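Trillcombe Newsletter > August > Out and About

Swapping snacks by post: our first round

If you were in the back room of the Grakari tea shop in March, you'll remember the evening we ran out of biscuits and ended up talking for 2 hours about the crisps we ate as children. That conversation has a lot to answer for! By the time the lights went off we had a sheet of names, a rough set of rules and a plan to start posting each other food.

The snack swap is now a real thing, and I am so pleased with how it has gone that I asked for a whole page this month instead of my usual corner.

For anyone who missed the notices, it works like this. You put your name down, you say what you can't or won't eat, and you're matched with another household. You each fill a small box with things the other lot are unlikely to have tried, and off it goes. There's a spending limit of 7 pounds before postage, which sounds mean until you stand in a good corner shop and see how far it stretches. Single packets are the trick. Buy one of everything and two of nothing.

I had assumed most boxes would be full of things from the big supermarket on the ring road, and I'd have been happy with that. Instead people went hunting. Jaler, the little grocer behind the bus station, has had a very good summer out of us, I think, and so has Thakur on the hill road, where the sweet counter alone is worth the walk (ask for the milky squares with pistachio, and get there before lunch). Several of you wrote to say you'd lived near these shops for years and never gone past the vegetables. I was just as bad. I'd been buying coriander from Jaler for ages without once looking at the back shelf, and the back shelf is a wonder — prawn crackers in flavours I couldn't name, seaweed in sheets, seaweed in rolls, jelly in tiny pots, and a sour plum sweet that made my eyes water and which I have since bought over and over.

Some things we've learned about packing. Crisps travel badly unless they have the middle of the box to themselves. Chocolate should wait for the autumn round, please, after what happened to mine in the hot spell. Anything sticky goes in its own bag, and anything with a strong smell goes in two. Boxes that fit through a letterbox save a lot of trips to the depot, so if you can bear to leave out the tall tin, leave it out.

Labels deserve a paragraph of their own. Plenty of the best snacks come from a long way off, and the wrapper may not be in a language your swap partner reads. Shops here normally stick an English list of ingredients on the back, but the sticker can be small and it does peel. Before you seal the box, check that it's still there and that you can read it. If you can't, take the packet out and eat it yourself. We have people with nut and shellfish allergies on the list, and one family who avoid gelatine, and none of them should have to guess.

Do put a note in as well. It needn't be long. The ones people loved most just said where each thing came from and how the sender likes to eat it: cold from the fridge, crumbled over ice cream, on the bus home with the bag hidden in a coat pocket. One box came with a hand-drawn map of the shop, aisle by aisle, and I gather it's now on a kitchen wall.

And then there's the opening. Everybody seems to have their own way of doing it. Some households ration themselves to one packet an evening, some hold a proper tasting with marks out of ten and a glass of water in between, and some tip the whole lot out on the bed and dive in.
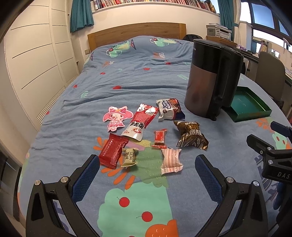 A reader from the autumn list wrote in to ask whether the swap could have a savoury-only version, saying that her house had no sweet tooth at all and that she'd gladly trade every gummy in the county for one decent bag of chilli peas. Yes, and what a good idea! There's now a line for it on the form. She also wondered if people could send a recipe along with the snacks, and I can't see why not, as long as it fits on a postcard.

The bigger news is that the parish fund has given us 600 pounds towards postage, so nobody need drop out over the cost of a stamp. If you'd like yours covered, tick the box on the form and leave it at that. No explanation needed. A little of the money will also go on flat-packed boxes, which will be kept behind the counter at Grakari for anyone on the list to pick up.

We are also starting a shared list of favourites, kept in the red folder by the till. I have my heart set on getting it to 1000 entries, which may take us a while, but it's already over a page longer than it was when I started writing this. Add yours in pen, with the name of the shop, and say whether it's sweet, salty, sour or strange. Repeats are fine. I want to know how many of us have fallen for those sour plums.

Forms for the autumn round are at Grakari and on the library noticeboard. Chocolate allowed.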